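Mendavby Residents' Help Forum
Home Repair and Upkeep

Regrouting a tiled wall next to a window: what order should the work follow?
Posted by Lanying Yao, 13 Mar 2025

I am preparing to regrout a tiled wall in the utility room of our house in Mendavby. The existing grout is cement-based and has begun to powder along the joints nearest the floor. The tiles themselves are sound, and I do not intend to replace any of them.

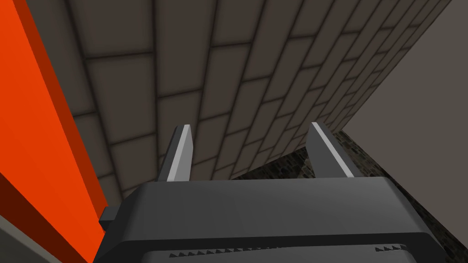
My uncertainty concerns the order of the work. The supplier's leaflet for the Kundell grout advises that all old material be removed before any new grout is mixed. A neighbor has recommended finishing one section at a time. I would also appreciate guidance on sealing the joint where the tile meets the window frame, and on how long the room should be left undisturbed afterward.

3 replies

Kundell_Owner_84
Follow the leaflet. Vacuum the joints before you start.

Bidov Tile Advice
The leaflet's order is the preferred one. Dust from a later section will settle into fresh grout and weaken its surface. Old material should be taken out to at least two-thirds of the depth of the tile. A hand rake is slower than a powered tool, but it is far less likely to chip the glaze. Loose dust should then be vacuumed out and the joints wiped with a damp sponge.
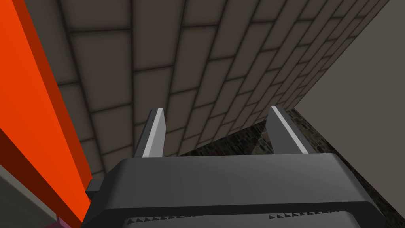 Should the joints be dampened before the grout goes in?
A light misting is suitable for cement-based grout, provided that no water is left standing in the joint. Check the packet first, as certain premixed products must be applied dry.

Mix only the amount that can be used in 30 minutes. Press it in with a rubber float held at an angle, and wipe across the joints diagonally so that they are not dragged out.

xiong361
I agree with most of the above. The joint between the tile and the window frame should not be grouted. The two materials move at different rates, and a rigid filler will crack. Use a flexible sealant in that position, applied after the grout has cured.
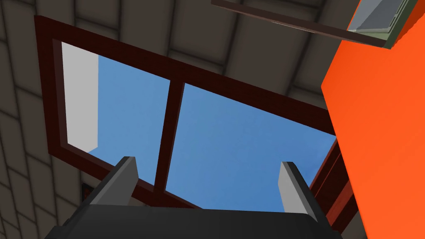
Clean the frame with a mild detergent and allow it to dry fully before the sealant is applied. Masking tape on both sides will give a straight line, and it must be lifted while the sealant is still soft. As to waiting time, I left my own wall for 5 days before washing it. The packet may permit less.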